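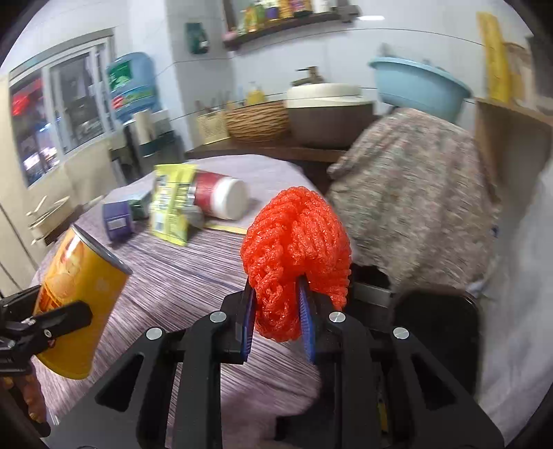

Painting a fake row of bookshelves on a concrete garden wall, but it only looks right from one spot?

Posted by Pravesh Mkhize in Outdoor Art & Murals

Hi all, long time reader, first time asking anything. We have a plain gray concrete retaining wall along the driveway, 26 feet long and four feet high, and I've talked my wife into letting me paint it to look like one giant bookshelf with the spines facing out. I've wanted to do this ever since we visited a town called Kosska where somebody had done the side of a bakery as a kitchen dresser, with cups and plates and a cat asleep on the top shelf, and I stood there like a fool trying to work out if the cat was real.

So I've drawn it all up on graph paper and I chalked the first section on the wall over the weekend to test it. The shelves have depth, so you see the inside of the left side panel and the underside of the top shelf, and some of the books lean over. From the front porch it looks fantastic! I was so pleased with myself. Then I walked down to the mailbox and looked back and the whole thing had gone to mush. The shelves seemed to slope, the leaning books looked like they were falling out of the wall, and my daughter said it looked like a fence after a storm. She's right.

What I want to know is:

Is there a way to draw it so it works from the porch AND from the street, or do I have to pick one?

And while I'm here, what do I need to put on the concrete before I start? It's never been painted. There's some white powdery stuff on the lower part, mostly at the end where the downspout is. I brushed it off and it came back in a couple of weeks. I've already bought the paint (Tirkano exterior acrylic, eleven little pots and a big one of the dark brown) so I'd rather not hear that I need something completely different, but go ahead and tell me if I do.

I can draw a bit but I've never done anything bigger than a toy chest. Thanks in advance!

Mared Pugh

Oh I love this, please do it. I've painted a few of these now, two garages, a school hallway and one very long wall behind a swimming pool, and every one of them taught me the same lesson about depth, so let me save you some chalk.

You do have to pick, sort of. When you draw the inside of a side panel, you've decided where the viewer's eyes are. The deeper you make the shelf, the pickier the picture gets. If your shelves look two feet deep, somebody who takes three steps to the left will see that it's wrong. If they look six inches deep, they can wander all over the place and the drawing will mostly hold together. Books are perfect for this because a bookshelf is shallow anyway, and if you pull the books right up to the front edge there's hardly any depth left to go wrong. So my first suggestion is to redraw your chalk section with the spines nearly flush with the shelf, and put all the depth into shadows. A dark line along the top of each row of books, a bit softer at the bottom, and a thin shadow down one side of any book that sticks out. Your brain does the rest and it doesn't much care where you're standing.

I'd also ditch most of the leaning books. Leave one or two. A lean is a strong diagonal and diagonals are what go mushy first when you see a wall at a steep angle from the street. If you want the row to look less like a row of soldiers, change the heights and widths, or lay a small pile of books flat on their sides. Flat piles look great from everywhere.

Second thing, and this helped me more than anything else: don't use one vanishing point for the whole wall. It's too long. With one point in the middle, the far ends get stretched so badly that they only make sense from dead center. I break a long wall up into sections, like separate bookcases pushed together with a thick upright between each one, and I treat each bookcase as though you're standing right in front of it. Is that cheating? Yes. Would a drawing teacher fuss? Probably! But people walk along a wall, they don't stand still and stare at it, and it looks right as they go past each one.

Third, decide where your light comes from and make it match the real light at the time of day when most folks will see it. My pool wall was painted with the light coming from the left, and the real sun comes from the right all afternoon, and it has bugged me for years. Go out at about the time you all get home and look at which side of the mailbox post is in shadow.

For transferring the drawing I use a chalk snap line for the shelves and then draw the books freehand with a long bamboo stick that has chalk taped to the end. It sounds silly but it lets you stand back far enough to see what you're doing. I try to be 15 feet off every time I make a decision. I can't tell you how many times I painted something beautiful with my nose to the wall that vanished as soon as I crossed the yard.

I'm not the one to ask about the white powder, I've always had walls that were already painted.

Have fun with the titles! I put the neighbors' names down as authors on one garage and they were thrilled. Except one, who wanted a thicker book.

Kwadwo Essien

just paint it the way you had it. people will mostly see it from the porch anyway. masonry primer, two coats, done. my brother did a brick pattern on his with no primer at all and it lasted fine, well it lasted until March

Tudur Ifans

Going to talk about the white stuff as I seem to end up doing that on every thread with a wall in it.

That's salt. Water is getting into the concrete from the soil behind it or from that downspout, and when it comes out through the face it dries and leaves the salt sitting there. You can paint over it and it'll look lovely for a season, then it will push the paint off from behind in blisters, and it'll be your nice dark brown shelf that goes first because it's at the bottom. Don't ask me how I know. (I painted a row of giant pencils on my mother's wall and by the next spring half of them had no points.)

So before you open a single pot:

Sort out the downspout. Put an extension on it so it dumps the water well away from the wall. It's a cheap part and a ten minute job and it'll do you more good than any primer.

Look for weep holes along the bottom of the wall. They let the water out from behind. If they're clogged with dirt, poke them clear, and whatever you do don't paint over them or fill them up because they spoil the picture. Paint them in as mouse holes or something.

Dry brush the powder off with a stiff brush and sweep it up. Don't hose it, as the salt just dissolves and goes back in. Wait a few weeks. If it comes back a lot less, you're getting somewhere. If it comes back just as bad, the water is still getting in and I'd hold off.

Tape a square of clear plastic sheet down tight on all four sides, low on the wall, and leave it there overnight or longer. If there's water on the inside of the plastic when you peel it, the wall's too damp to paint yet.

Then a masonry primer that's made for bare concrete and that lets moisture pass through. Read the can, it'll say breathable on it if it is. Avoid anything that seals the face like a skin. Same goes for the clear coat people will tell you to put over the top. On a house wall, maybe. On a wall with wet dirt behind it, I'd skip it, and touch up the colors every few years.

Your acrylic should be fine. I haven't used Tirkano myself, but exterior acrylic is what I'd have picked anyway. Paint one book with it on top of the primer down at the bad end and leave it through some rain before you commit to the rest.

Cost wise, I spent $124 on my mother's wall the second time, not counting brushes, and most of that was primer. Buy more primer than you think. Rough concrete drinks it.

Oh and I agree with Mared about the flat piles of books.

Pravesh Mkhize (original poster)

This is all brilliant, thank you. I went out this morning and there ARE weep holes, I'd taken them for places where somebody had pulled out bolts. Two of them had roots growing in them. I've cleared what I could with a screwdriver and there's a downspout extension in the car waiting for me to stop typing.

I've rubbed out the chalk and had another go with just shadows and no leaning books, on one section, and my daughter has walked up and down past it and says it's "way less stormy." I did keep one book leaning right at the porch end where I'll be the one looking at it.

Mared, did you paint the uprights between your bookcases the same color as the shelves, or darker? I tried both in chalk and can't tell.

Mared Pugh

Same color on the front face, and a shade darker on the bit that turns inward. Keep that inward bit skinny, two fingers wide at most. And post a photo when you get a section done, I want to read the titles!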